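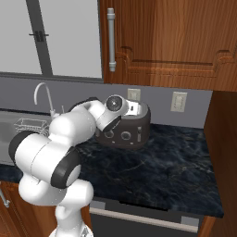
*Aus der Redaktion des Emirberger Rundbriefs, Ausgabe April*

## Grerkix kommt wieder: Was die Übung für uns im Tal bedeutet

Liebe Leserinnen und Leser,

viele von Ihnen haben in den letzten Wochen bei uns angerufen oder geschrieben und gefragt, ob die Truppenübung Grerkix in diesem Frühjahr nun stattfindet oder doch noch verschoben wird. Seit der Sitzung des Gemeinderats wissen wir es: Sie findet statt, und zwar in der zweiten Aprilhälfte, wie es im Winter schon angekündigt war. Drei Tage soll sie dauern. Erwartet werden 300 Soldatinnen und Soldaten mit 51 Fahrzeugen, die meisten davon aus der Kaserne in Stetedora, dazu eine kleinere Abordnung aus dem Nachbarland, über die sich unsere Gasthäuser sicher freuen werden (beim letzten Mal war am zweiten Abend der Kartoffelsalat aus, Sie erinnern sich vielleicht).

Geübt wird vor allem das Verlegen über Land, also Marsch, Rast, Versorgung und das Übersetzen über den Fluss unterhalb der alten Mühle. Scharf geschossen wird nicht. Mit Übungsmunition ist am zweiten Tag zu rechnen, allerdings nur oben auf dem Gelände und nur bis 20 Uhr. Wer Hunde hat oder Pferde auf den Hangweiden stehen, möge sich das bitte vormerken.

Die Kreisstraße nach Stetedora bleibt offen, wird aber morgens zwischen 6 und 8 Uhr zeitweise nur einspurig zu befahren sein. Der Schulbus fährt in diesen Tagen zehn Minuten früher ab, die Haltestellen bleiben dieselben. Das Busunternehmen Janssen hängt die geänderten Zeiten noch aus und gibt am Telefon gern Auskunft.

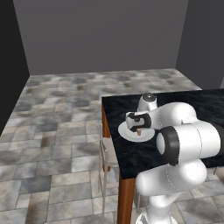 Nun wissen wir natürlich, dass nicht alle im Ort die Übung mit derselben Gelassenheit sehen. Bei der Gemeinde sind Einwendungen eingegangen, manche wegen der Feldwege, die nach dem letzten Mal bis in den Sommer hinein schlecht zu befahren waren, manche ganz grundsätzlich mit Blick auf die angespannte Lage in der Welt. Beides verdient Gehör, finden wir. Für die Wege hat die Übungsleitung zugesagt, Schäden diesmal gleich im Anschluss aufzunehmen. Schäden bis 900 Euro können Sie mit einem einfachen Formblatt melden, das im Rathaus ausliegt. Bei größeren Beträgen kommt jemand zur Besichtigung heraus.

Für das Grundsätzliche gibt es einen Gesprächsabend im Gemeindesaal, Beginn 19 Uhr, den Termin entnehmen Sie bitte dem Aushang. Kommen Sie ruhig auch dann, wenn Sie nur zuhören möchten! Fragen nimmt das Rathaus Emirberg vorab schriftlich entgegen, gern auch auf einem Zettel im Briefkasten neben dem Seiteneingang.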